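Switching from drip to pods – worth it?
Posted in December by jarrah_t

My old Staveck drip maker is on its last legs and my sister keeps pushing pods. I drink two cups before work and maybe one after lunch. Is it really cheaper to stay with ground coffee? The pods I like come to $110 for a box of 246.

oltham_mornings wrote:
Stay with drip! I did pods for a year and hated the trash bag full of little cups. A big can of Drisimach dark roast lasts me over a month.

Kianoush Salehi wrote:
Don't agree. Half my pot went down the sink every day when I had drip, so the "cheap" coffee wasn't that cheap. Pods stopped that cold.

oltham_mornings wrote:
So make half a pot?? Mine has marks on the side for that.

kudo_fan wrote:
Whatever you buy, measure under your cabinets first – I had to send one back. And put your trash can near the coffee spot. Mine has a foot pedal, so I can dump wet grounds with both hands full. 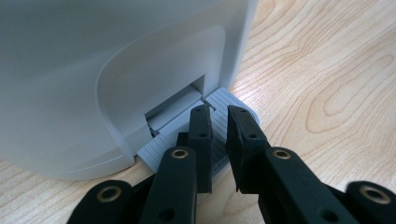 Reply #5 – jarrah_t wrote:
Okay, leaning drip again, half pots this time. Kianoush, do you rinse yours out every day or just on weekends?

Contact the moderators | © Oltham Kitchen Boards | Back to top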